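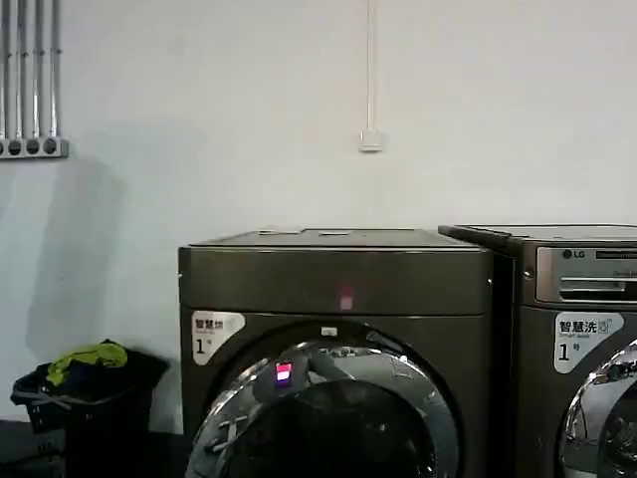 Will the new shared laundry scheme at Stosuton save tenants any money?

Only those who wash at night, going by the price list the landlord has put out so far.

May 26, 2018

Tenants in the Stosuton flats have been told that their laundry rooms will go over to a card system in December. Rathjen, the firm that manages the blocks, says the change will make washing day "simpler and fairer for every household". It has yet to say how.

Under the present set-up a wash costs £2 at any hour and you pay with coins. Under the new one you load money on to a card called Flotent, and the price depends on when you turn up. Before seven in the morning and after ten at night it falls by 38 pence. Between those hours it goes up, though the leaflet pushed through doors this week does not give the daytime price. It says the figure "will be confirmed nearer the time".

That is an odd thing to leave out of a leaflet about prices. It is odder still when you read the house rules, which are pinned up in every entrance and which ban the use of the laundry rooms after ten at night on account of the noise. Anyone wanting the cheap rate would have to be up with the milk, or break the rules. Asked which it was to be, Rathjen said the rules were "under review".

Elspeth Innes, who has lived in the second block since it opened, has gone through the leaflet with a pencil and is not won over.
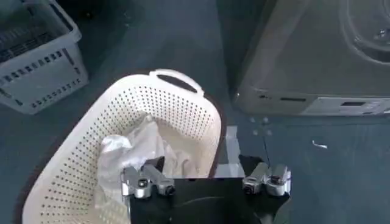
"They say fairer, but fairer to whom?" she said. "If you've got small children you wash when you can. If you work nights you're asleep at the cheap times or you're out. I'd like to see the sums, and I've asked twice."

Then there is the card itself. It costs nothing to begin with, but a lost one must be paid for, and money left on a card for more than 100 days without use goes back to the card firm, Flulov, and not to the tenant. This is in the small print on the back, under a heading about customer care. People who go away for a long spell, or into hospital, would do well to read it.

Rathjen says coins are costly to collect and that the boxes have been broken into. It would not say how often, or what was taken. It also says that other landlords have made the same switch and that tenants there are "very happy". We asked which landlords. We were promised a list and have not been sent one.

None of this means the scheme is bound to be a bad one. Plenty of people have run out of coins at the wrong moment, and some will be glad to be rid of them. But a saving of 38 pence at an hour when the doors are meant to be locked is not much of an offer, and tenants are being asked to take the rest on trust.

Comments on the plan can be left at the Rathjen office on the ground floor of the first block. The leaflet gives no closing date for them. Rathjen says it will write to all households again once the daytime price has been set.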